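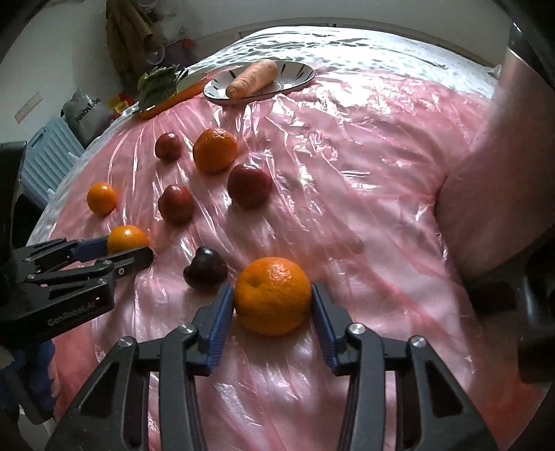

Funville Workshop and Home Forum > Tools and Machines > Automation

Can a machine do a real chore yet?

Started by sihan_yuan, Sep 15, 2026
21 replies, page 1

sihan_yuan
I run a small packing room and I also have two kids and a house that never gets tidy, so I've got an interest in this from both ends. Every few weeks someone sends me a clip of an arm folding a towel or putting fruit in a box and tells me I'll be out of work by Christmas. Then I go to a trade day and the arm is behind a rope, and the bloke running it has a mop bucket in the corner for his own floor.

What I want to know is what people here have seen work, in a real kitchen or a real shop. I don't mean a dishwasher. I mean picking up odd things off a surface and putting them where they go. Please say whether you own the thing or only saw it.

geartrain
Own one. We have a Bozsik arm on a bench at the shop, second-hand, and it loads the same bracket into the same fixture all shift. It's good at that. If the bracket tray gets bumped it stops and waits for me. I wouldn't call that a chore, it's a jig with a motor.

At home I've got a robot vacuum and that's it. It does the hallway. It does not do under the table, it eats the tassels on the rug, and I pick up for it before it runs.

pegboard_lou
The picking up before it runs is the bit that gets left out. My sister has one and the floor is tidier than it used to be, but she's the one tidying it.

Only saw an arm once, at the Kukavia open day. It put apples in a tray. It did fine with apples. Someone handed the fellow a banana and he put it in his pocket.

Eluned Samuel
I teach food prep at the college and I think people rate these jobs by how hard they feel to us, which is the wrong way to do it. Putting an apple in a box feels like nothing. But you have to see it, work out how far away it is, close on it hard enough to hold and soft enough not to bruise, and let go at the right height. An orange has a rough skin that gives a bit of grip. A plum will mark if you look at it sideways. A peeled carrot is slippery. Your hand sorts all that out without asking you.

Put the same things on crinkly plastic over a soft bed and it's harder again. The plastic shines, the surface sinks when you press it, and round things roll toward the dip. I'd give that to a student as a joke, and it's a fair test for a machine.

drumsander
Disagree with Eluned on one point. Bruising is a solved problem if you pay for soft pads. The two-finger grippers with ribbed pads will hold a fair range of produce. The finding is where it falls over. Glare, clutter, one thing half under another.

Also disagree with Sihan lumping a house in with a shop. A shop can be changed to suit the machine. We moved a wall for ours. You can't ask people to live in a jig.

Eluned Samuel
Pads help, agreed. "Solved" is strong. I've thrown out enough plums after people with perfectly good fingers had handled them. How many hours has your gripper had on soft fruit?

drumsander
None. Castings. Fair point.

sihan_yuan
For what it's worth I did the sums on a Collex picking cell last November. Their rep wanted us to standardise on one crate, one liner and one size of fruit. We have 303 regular customers and they don't want one size of fruit. They want a mixed box with a carrot in it. I've got a casual who does mixed boxes on a stool with the radio on, and she beats anything I was shown.

I'm not against it. If it could do the mixed boxes at half her speed overnight I'd sign.

mattock77
Half speed overnight is the right question and it's why I think people in this thread are too gloomy. It doesn't need to be as quick as you. My washing machine takes longer than I would with a tub and I don't care, I'm in bed.

I give it a few years for tidying. Put the toys in the box, put the fruit in the bowl, put the shoes by the door. Not cooking. Not making a bed with someone's dog in it.

geartrain
You said a few years in the last thread too.

mattock77
And I've got a few years left on that one.

pegboard_lou
Half speed is fine only if it finishes. The trouble with ours at work (label applicator, so hardly a robot) is that it runs all night except for the night it jams at ten past nine, and then you've got nothing at six in the morning and a truck waiting. A washing machine stops with the clothes in it. An arm that stops might have dropped an apple behind the bed and carried on as if it hadn't.

offcut_bin
Used to do maintenance for a place that trialled arms on returns sorting. Shoes, lamps, whatever people send back. My notes, for anyone thinking of buying:

Hard round things went well. Boxes went well if they were shut. Open boxes and lids were trouble as the wall of the box got in the way of the fingers, and a shallow tray on anything soft will tip when you lean on it. Plastic bags were the worst. It would grab the bag when it wanted what was in the bag, or it would see the thing through the bag and go at it as if the bag wasn't there. Cloth was next worst.

We had a person on every second arm by the end. They were good jobs, mostly un-jamming. The trial was not renewed.

drumsander
That matches what I've seen. The box is as much of the job as the apple is. You come down between the walls with a wide pair of jaws and you need room either side to open them and let go. People do it with fingertips and never think about it.

The other thing is two hands. Hold the box with one, place with the other. Simple for us, and a lot of shop arms are sold singly.

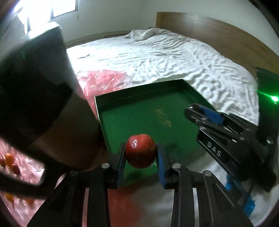
kitchen_tap
New here. Is there any household chore a person on an ordinary wage could hand over to a machine today, start to finish, and not have to check?

Eluned Samuel
Washing and drying clothes come closest, and even then you load, empty and fold them yourself. For anything that involves picking up mixed items and putting them away, I wouldn't buy a machine today expecting to leave it unattended.

kitchen_tap
Thanks. That's more or less what I'd guessed. My mum has bad wrists and I was hoping for something that would unpack the shopping.

mattock77
For bad wrists look at the dull stuff first. Light trolley from the car to the bench, jar opener, a shelf at waist height so nothing has to be lifted twice. My dad got more out of a trolley than out of anything with a plug.

Eluned Samuel
Seconding the trolley. And ask the shop to pack light. Ours will split the potatoes over two bags if you tell them.

geartrain
Can I push back on offcut_bin a bit? A person on every second arm sounds bad, but it's 2 arms to a person, and if that person would otherwise be running one line you've doubled up. Depends what the arms put through.

offcut_bin
They put through less than a person each. I don't have the figures any more so take that as you like. On a good day with a run of shoeboxes it was close. On a day with bags it wasn't.

geartrain
Fair enough. That answers it for me.

sihan_yuan
Good thread, thanks all. Where I've landed is that I'll look again when somebody will bring one to my room and run it on my fruit, in my crates, for a full shift with their own staff out of the building. I've asked Collex and they're "looking at dates".

drumsander
Ask them to leave the bags in.

pegboard_lou
And the banana.

sihan_yuan
Will post if they come. Does anyone have a spare set of scales I can borrow for it? Mine reads light under a kilo.

geartrain
I've got a bench set you can have for the week. PM me.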